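The Great Pencil Case Clear-Out

16 Aug 2022

Every summer, right before the new school year, I tip out every pen, pencil and marker in the house and go through the lot. It started as a chore and now I look forward to it so much that I clear a whole afternoon! I buy a fancy iced coffee, I put the radio on, and I tell the family not to ask me for anything until dinner.

I've been writing these up since I first started this page, and last year's gallery had 1183 visits, which amazed me (are you all as hooked on stationery as I am?). So I'm doing it again, with my notes from each stage. Some of you asked for more about the pouches and less about the paper, so pouches it is.

The haul

I went round with a laundry basket and collected from everywhere. Kitchen drawer, the car, coat pockets, both backpacks, the jar by the phone, and that awful shelf in the hall where things go to be forgotten. The final count was 423 pieces, and that's pens, pencils, markers, highlighters and crayons, with erasers left out. Last year it was lower, but I hadn't done the car. The car was bad. There was a crayon melted into the seat pocket and I'm still picking at it.

The scribble test

My favorite part. I use the backs of old worksheets and every single thing gets a scribble, a straight line and a squiggle. If it skips on the squiggle it gets one more chance, and if it skips again it's gone. I used to soak the dried-up tips in warm water and it does work on the washable kind, but you end up with blue fingers for two days and a marker that lasts a week.

Highlighters get a separate test over printed text, because some of them look fine on blank paper and then smear ink all over the place. Yellow always goes first in our house. Green seems to live forever, and I couldn't tell you why - we use it plenty.

The pouches

Okay, this is what I really wanted to talk about. I have gone through so many pencil cases over the years. Hard plastic ones crack at the hinge. Tins are pretty but they rattle, and teachers hate them. The see-through kind looks great for a month and then goes cloudy with graphite.

What I keep coming back to is the plain soft cloth pouch, and the plaid ones are my weakness. A gray plaid hides pencil smudges better than any solid color I've tried, it goes with everything, and it lies flat when there's nothing much in it, so it slides into a backpack next to the folders with no fuss at all. 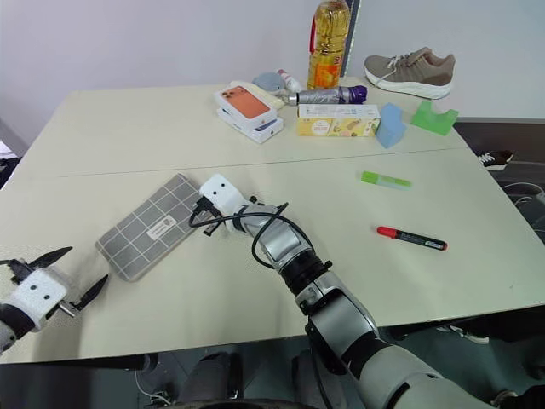
I should say I'm picky about size too. A pouch that holds everything will end up holding everything, and then you can't find the eraser. I like one that takes a modest handful and no more. The Jovton pouches I bought in January were lovely fabric but so roomy that they came back from school full of leaves and a spoon. The Herath one was the right size, but the zipper gave out before spring. If you know of a good zipper, please write and tell me!

Washing them

Cloth pouches can be washed, people! Turn them inside out, shake the shavings into the trash, and run them on cold with the towels. I clip mine on the line by one corner so they dry without a crease across the middle. Get any ink spots with a bit of dish soap first and leave it to sit for 20 minutes. Permanent marker won't budge, so I've stopped trying, and I just call it a pattern.

Sorting it out again

Once everything's tested I make piles on the table. Writing pencils, colored pencils, pens, highlighters, markers with their caps on tight. Black markers have a pile to themselves, and I try to get the caps back on the right barrels, which is a puzzle every year. I found a red cap on a purple marker and it took me ages to work out which one was going bare.

Some 100 pieces went in the trash this time, mostly ballpoints. A bundle of perfectly good crayons is going to the craft table at the library, and the stubby pencils live in the garage for marking wood.

What goes in each one

My packing list for a school pouch, after a lot of trial and error:

Two pencils, sharpened
One pen, blue or black
One highlighter, any color they'll put up with
One marker
Eraser, the white kind
A little sharpener with a lid

The sharpener has to have a lid. I learned that with a pair of white gym socks in the same bag. I also leave out scissors and glue, as those stay in the classroom at our school, but yours may do it differently.

The leftovers box

Spares go in a Bendamach shoebox on top of the fridge, sorted by rubber bands, and anyone who runs out can help themselves. It's usually down to the orange pencils by winter break. I did buy one of those Fetine drawer organizers with the little slots, and it's nice, but our drawer is an inch too shallow and it won't shut. It's in the bathroom now, full of hair ties, and doing a great job there!

Next up will be lunch boxes, once I've tracked down all the lids. I have five boxes and two lids as of this morning, and I haven't looked in the car yet.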